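Gathering examples in simulated kitchens
Speaker notes, long version. Talk on 19/05/2026, 40 minutes with questions.

Slide 1. Title

Good morning, and thank you for the invitation. My name is on the slide, the project is called Clullonis. I will speak slowly, please stop me if a word is not clear. I kept the questions for the end, but short ones are welcome in between.

Say here: the talk is on gathering, not on training. If somebody came for network architecture, my colleague Torquil Mackay has a poster in the hall and he will be glad to have company.

Slide 2. What we wanted

We wanted a set of examples of everyday kitchen work for an arm with one gripper. Open a cupboard, turn on a tap, take a bowl and put it in the sink. Each example is one full attempt by a person who steers the simulated arm, together with one sentence that says what the person was asked to do.

In January we had 91 usable examples. Now we have 1223. The rest of the talk is what changed between those two numbers, and some things I would do in a different way.

(Pause here. People like to write down the numbers.)

Slide 3. Why simulation first

Three reasons were on my old slide, but I keep only the one that was true for us. We had two operators and no kitchen. A simulated kitchen can be put back to its starting state with one key. In the lab it took us longer to put back the cups than to do the task.

The price is well known. Water does not behave like water, soft things are hard to model, and contact between fingers and a thin handle is sometimes strange. We left out all tasks with cloth for this reason. I do not say that these tasks cannot be done, only that we did not trust our own examples.

Slide 4. Layouts

We use 26 kitchen layouts. They come out of a small generator that we call Nemard. It chooses the counter, the cabinets, the place of the sink, the wall colour and the loose objects. The arm stays the same in all of them.

At first we let Nemard choose everything by chance. This gave us some kitchens in which the arm could not reach the tap at all, and operators lost half a morning on them. Now there is a reach check before a layout is given to a person. I should have done this in the first week.

Slide 5. A sink layout

Leave this one on the screen for a while. It is one of the stone counter layouts, with the white arm on the right of the sink. The dark basin has a drying basket in its left half, so anything that must go "in the sink" has two possible places, and this is the part I want to talk about.

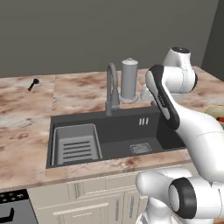 Slide 6. The sentence and the example

When the instruction says "put the bowl in the sink", one operator will put it in the basket. The other will put it on the floor of the basin. Both are right. For the learning system it looks like two different answers to the same question, and it will perhaps try to go in the middle, onto the rim of the basket.

We had this problem in many examples before we noticed. Our rule now is:
The sentence must name the place when there is more than one.
The operator reads the sentence aloud before starting.
If the operator has to ask what is meant, the sentence goes back to be written again, and the attempt is not kept.

The same happens with "the white cup" when there are two, or with "turn on the tap" when the tap has a side lever and nobody said how far.

Slide 7. Where the arm hides things

Go back one slide if people ask. From this viewpoint the arm takes up a big part of the right side, and small objects near the wall can be half behind it. A person who steers will simply wait or move a little and look again. But those small waiting moves are also recorded, and the system learns them too.

We tried to cut them out by hand. It was slow and we did not agree with each other on where to cut. In the end we added a second view from the wrist and asked operators to plan before they press start. The waiting became shorter. It did not go away.

Slide 8. Failed attempts

Please do not delete them! We deleted ours in the beginning and I regret it. A failed grasp followed by a good one is very useful, more than I expected. We now keep three labels: clean, recovered, failed. The tool for labels is Venter, and it has three keys and no mouse. Operators asked for this and they were right.

Slide 9. People

The operators are students. They work one hour and then stop, also when it goes well. After one hour the moves become lazy - the arm takes corners too close to the counter edge - and this goes into the data as if it was skill.

I ask them to write one line at the end of each session. "Drawer feels heavy today" was the line that helped us find a wrong friction value.

Slide 10. What comes next

The next part, Nodia, moves a few of the tasks to a real counter. We will not copy the simulated kitchens exactly. I would like to know first which habits in our examples come from the simulation and which come from us.

If time is short, jump over slide 9 and finish here. Leave the contact slide up during questions.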